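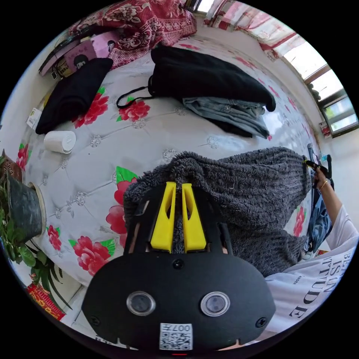

Teodor Isaksson disagrees with the July numbers: the swatches were measured along the rib, and rib relaxes in width long before it changes in length, so a length reading says little about shrinkage. He wants both directions or nothing. Point taken. The July table stays in the book, marked "length only."

Wool relaxation, second series

Yarn: Nordin carded, dark batch, and Pudov worsted for comparison. Same needles, same stitch count, rib and plain. Swatches left flat overnight before the first reading. Marking thread is cotton, sewn in at the corners of the measured square, well in from the cast-on edge.

Soak bath: 857 g water, Nalavow wool wash at the label dose, no agitation. Swatch pressed under with the flat of the hand and left alone. Lifted out on the mesh tray. The first series was lifted by one corner and I now think that accounts for the skew in swatch 3.

Pressing: towel roll under the 433 g plate. Do not wring. Dry flat, away from the radiator.

Readings so far:
Carded, plain: narrower, length unchanged within what the ruler can show.
Carded, rib: wider when damp, most of it gone once dry.
Worsted, plain: no change.
Worsted, rib: corner thread pulled out, discard.

The carded surface is the harder problem. The fuzz hides the marking thread after one soak and the ruler rides on top of it. Tried combing it back with a soft brush, which moved the stitches. Tried a glass plate over the swatch, better, but the reading drifts with viewing angle. A longer thread tail at each corner may be enough.

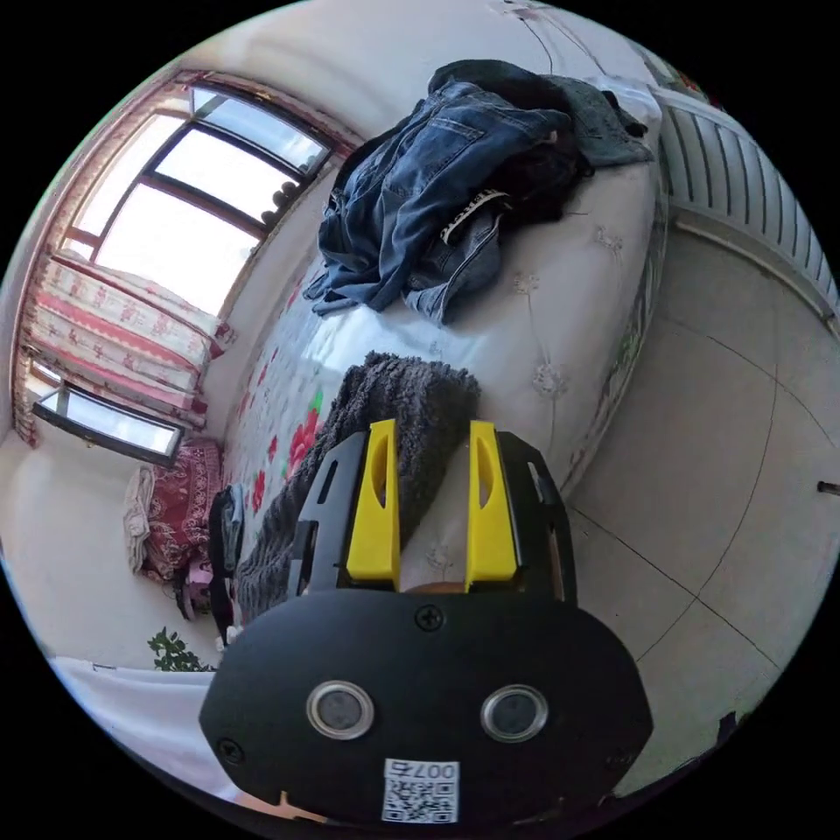

Page last changed Feb 25, 2024 (B. Kairys)

Added the notes on weighing. Damp weight after pressing varies more between people than between yarns. Sølve rolls tighter than I do. From now on one person does all the rolling in a series and puts initials on the sheet.

Harnent scale: zero it with the tray on. It creeps if left switched on, so zero again between swatches. Swatch 2 was weighed without doing that and the figure is in brackets. 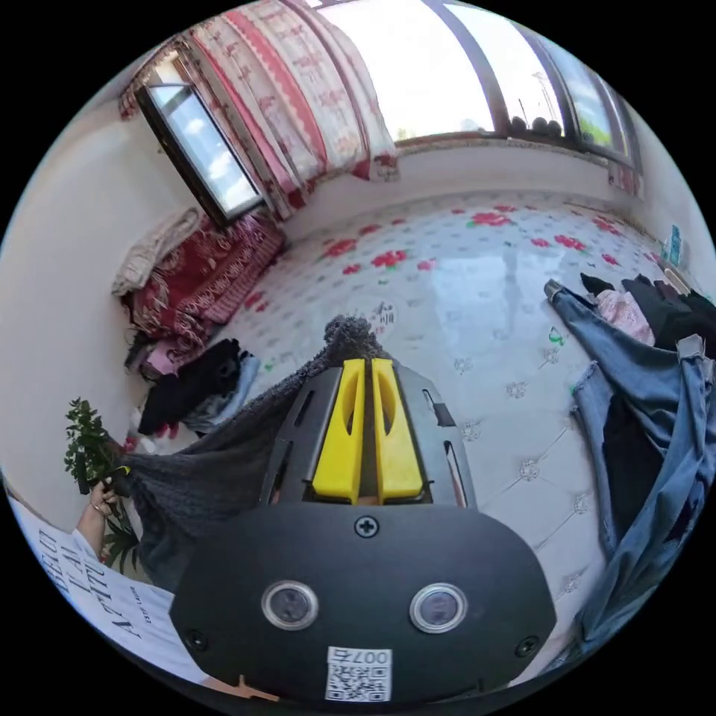

Dark gray knit, with a leafy sprig at left.

Open items

Reknit the worsted rib swatch, same cone if there is enough left. Dilwyn has the cone.

Width and length on every swatch, before soak, damp and dry. New sheet drawn up, copy in the back pocket.

Ask Zaid whether the carded yarn still has spinning oil in it. The first bath came out cloudy and the second did not. If it is oil, the dry weights before soaking are all high and the loss column needs redoing.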